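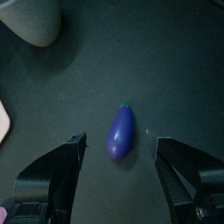
How Does a Robot Pick Up an Eggplant?

Think about the last time you picked up a toy. Did you plan it? Probably not! Your eyes found it, your arm reached out, your fingers closed and up it went, all while you were thinking about lunch.

For a robot, every bit of that is hard work. We found out how hard at the Feradia open day on May 14, 2026, when the robot workshop in the Khokhar building let visitors come right up to the tables and watch. We had four questions written down when we went in and a lot more when we came out.

Two arms, one table

The robots at Feradia don't look like the ones in movies. They have no faces and no feet. The pair we watched, which the team calls Prumico, is two arms that reach in over a dark table from opposite sides. Dark curtains hang around it, a bit like a puppet theater.

An arm like this has joints, the same way you do. Bend your elbow. Now turn your wrist. Now swing your whole arm from the shoulder. Each joint lets you move in a different way, and when you use them together you can reach almost anywhere near you. Inside a robot's joint there is a motor that does the turning, and a computer tells each motor how far to go.

At the end of each arm is a gripper, which is a robot's hand. Prumico's grippers have two fingers each, so picking something up is a pinch. Try it at home with just your thumb and one finger. A crayon is easy. Now try an orange, or a sock, or a wet bar of soap!

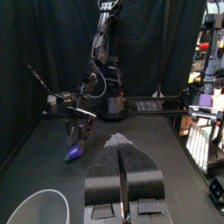

Where are its eyes?

You would expect the eyes to be on top somewhere, but these arms have a small camera down by the gripper. It moves wherever the hand moves. Imagine having an eye on your wrist - when you reached into your backpack you could look around in there and find your pencil.

A wrist camera is great for close-up work. It can see the toy and the fingers at the same time, so the computer can check whether the toy is between them before it squeezes. What it can't do so well is see the whole table. For that there are more cameras that stay still and watch the work from outside. The computer puts the different views together, a little like you and a friend looking at the same thing from two sides and telling each other what you see.

The toys on the table are chosen to be tricky. The purple eggplant is our favorite. It is smooth and shiny, fat at one end and narrow at the other, with a little green cap. If you were a robot, where would you grab it? By the fat end there is a lot to hold, but it's round. By the narrow end it's easier to get your fingers around, but the heavy part might swing. (We argued about this on the bus all the way home.)
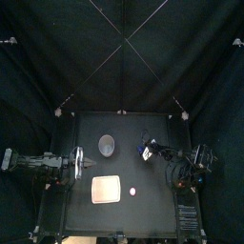 Some jobs need both arms, and then there is one more thing to worry about, and that is bumping into each other. You always know where your left hand is, even with your eyes shut. Try touching your two pointer fingers together behind your back and you'll see how good you are at it. A robot has to keep checking. Sensors in the joints measure how far each one has turned, and from those numbers the computer works out where both hands are.

Practice, practice, practice

So how does a robot learn a new job? One way is for a person to steer the arms through it while the computer saves every move and everything the cameras see. Then they do it again with the toys in different spots. And again! We were told that 20 tries is just a warm-up, and that 30 is still a short morning.

Why so many? If a robot had only ever seen the eggplant in one place, it might reach for that place every time, even with the eggplant sitting somewhere else. Moving the toy, the cup and the tray around helps it learn to look first. 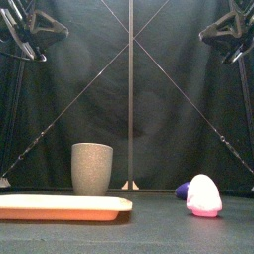 Flollatis Magazine for Curious Kids - Page 11

Try it yourself: be the robot

You need a friend, a cup, a small toy and a scarf for a blindfold.

Put the cup and the toy on a table. One of you is the robot and wears the blindfold. The other one is the computer and gives the orders.

The robot may only use a thumb and one finger, and may only do exactly what it hears. "Pick up the toy" doesn't count! You have to say things like "move left," "stop," "down a little," "open" and "close."

Get the toy into the cup. Then swap places, move the cup and go again.

Feradia opens its doors next in October. Bring a grown-up, and ask to see the eggplant.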